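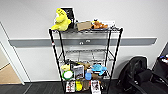 Wire shelving with a yellow plush toy and a cardboard box on top

Storing and Caring for Comics at Home

Updated 6 Oct 2023

Most comic collections start in a pile next to the bed and end up in a closet. That works until the pile gets tall enough to bend the issues at the bottom. The tips on this page are for superhero books and animated series tie-ins, but they apply to any stapled comic, old or new.

Bags and boards

Put each issue in its own bag with a backing board. The board goes behind the back cover with the shiny side toward the comic. Fold the flap over and tape it to the bag, and keep the tape away from the opening when you slide the comic out. Loose tape on a glossy cover will pull the ink off.

Bags come in several widths. Older books are wider than current ones, and a tight bag will crease the corners. Measure one of your comics before you order. Brido sells both widths in packs of 30, and the Codosow bags are a little thicker but cloud up sooner. For issues you read often, either one is fine. Replace any bag that has turned yellow or feels sticky.

Boxes

A short box is easier to live with than a long one. A full long box is heavy, and the handles tear if you lift it by one end. Stand the comics upright and fill the box until they hold each other up but you can still get a finger between them. If a box is half full, put a folded piece of cardboard or a block of foam behind the last issue. Comics that lean for a few months will keep the curve.

Do not stack boxes more than 3 high. Lids sag in the middle and the weight goes onto the books underneath. Once you have 1,000 issues or so you will want shelving made for the load. Check the rating for each shelf, not only for the whole unit, and put the full boxes on the lowest tiers.

Where to keep them

– Inside walls are better than outside walls.
– Closets in the middle of the house stay the most even.
– Avoid attics, garages and any room with a washer in it.
– Keep the bottom box off a concrete floor. A pallet or two lengths of lumber will do.
– Sunlight fades red and yellow inks first. Close the blinds or hang a cloth.

A small humidity gauge costs very little. Anything near 50 percent is all right. If the number climbs every summer, run a dehumidifier and empty it before it fills. We changed ours over in September after finding wavy covers in two boxes, both of them from the side nearest the bathroom.

Musty smell

Take the comic out of its bag. Stand it slightly open in a large lidded tub with an open dish of baking soda in the corner, where the powder can't touch the paper. Leave it for 11 days and check. Some books need a second round. Do not spray anything on the paper, and throw out the old bag and board.

Labels and lists

Write the series name and issue range on an index card and tape it to the short end of the box. Pencil is easier to change than marker. For team books that restart their numbering, add the year of the first issue, or you will have three boxes marked #1 and no idea which run is which.

A spreadsheet is enough for most people. Columns for title, issue, year, condition and box number cover it. The Lutska app can look up titles by bar code, but it misses a lot of the older cartoon tie-ins, and those have to be typed in by hand.

Displaying a few covers

Use a frame with a spacer so the plastic does not press on the cover. The Ruiz-Ortega frames open from the front, and you can swap issues without taking them off the wall. Change what is on display every few months and put the last one back in the dark.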